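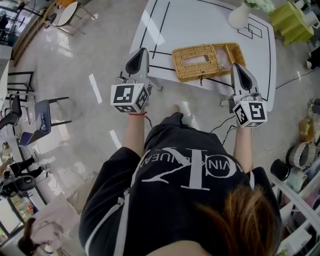 What does a second pair of grippers cost once it is in service?

Twice the quoted price, by the estimate in the planning file at Terketti, where the quote covered hardware and the estimate covered everything that wore out.

The planner opened the file in July. Line 1 was the pair itself, from Pikura, with a lead time of 7 weeks. Line 2 was finger pads. Pikura sold them in packs of 26 and gave no service life, so the planner took one from the repair log and entered it without rounding. Line 3 was cables. Line 4 was printed marker cubes, which Sial could supply in 2 weeks at a higher unit price.

The budget ceiling had been set before any of the lines existed. The total exceeded it by 47 dollars.

The planner removed the spare cables and the total passed. At four in the afternoon the planner read the repair log again. Most of the entries were cables. The planner put them back, deleted the carrying cases, and walked down to the floor with the sheet.

The operator at the table read it standing up.

"Where do they go at night, without cases?"

"A shelf."

"Which shelf?"

The planner wrote a fifth line, shelf, and left the price blank. The operator handed the sheet back and picked up the grippers. The woven box on the table had a lid, and the lid was the task. The planner stayed for several attempts, then added pads. 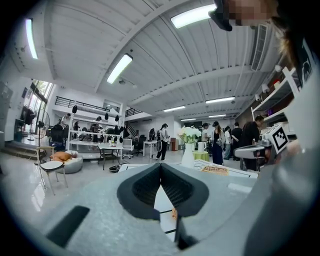
Revision B

The second version went out the next morning. It requested one pair, two packs of pads, cables, cubes and a shelf. Under "Justification" the planner had typed: see repair log. Under "Alternatives considered" was one word, Skurker, with the quote attached. Approval came back with a query against line 5, asking for dimensions.

Related stories
The Calibration Window
Net 47
Spare Parts, Second Floor

Contact | Copyright, all rights reserved | Back to top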